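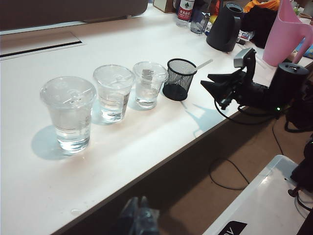
Trillside releases Listero, a way of teaching robot arms to cope with see-through things

Grinwood, 21/03/2019

I've been told a press release should be short and serious, so I'll try for one of the two. I'm Tiburcio Beltrán, I look after the manipulation work at Trillside, and today we're putting out Listero, the training method my group has been fussing over since November.

Clear plastic is a pain for robots. A depth camera looks at a cup of water and quite often sees the table behind it, or a hole, or a cup a bit to the left of the real one. You and I just pick the thing up! Listero takes the view from the gripper and the view from a fixed camera beside the table and makes the two argue until they agree on where the rim is. Where they can't agree, the arm slows down and has another look - a bit like me hunting for my glasses.

Our test table is very ordinary. We use takeaway cups in different heights, all with water in, and a black mesh pen holder at the end of the row, which is there to be awkward (you can see through mesh too, and it upsets the depth readings in its own special way). The cups go in with lids or without, because people at home and in cafés do both.

We trained on 400 demonstrations, then ran 40 trials with the old single-camera method and 40 with the new one, same arm, same cups. The old method knocked something over far more often than I'd like to put in print. Listero had 3 spills, all of them with the shortest cup, and we're still working out why. The full tables are in the paper, spills included.

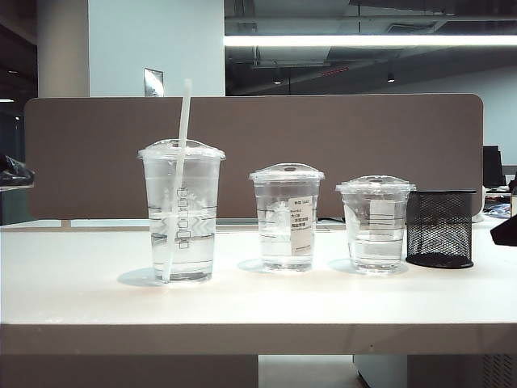
Jolanta Grabowska has been pressing us on lids from the start, and she says a domed lid bends the light enough that it ought to be treated as a separate object, with its own set of trials. I think she's right, so that's what we're doing next, together with the team at Wróbel.

The code and the demonstrations are free for anyone to use in research. If you'd like the paper, or want to come and watch a run at our Grinwood lab, write to the Trillside press desk and they'll pass it on to me.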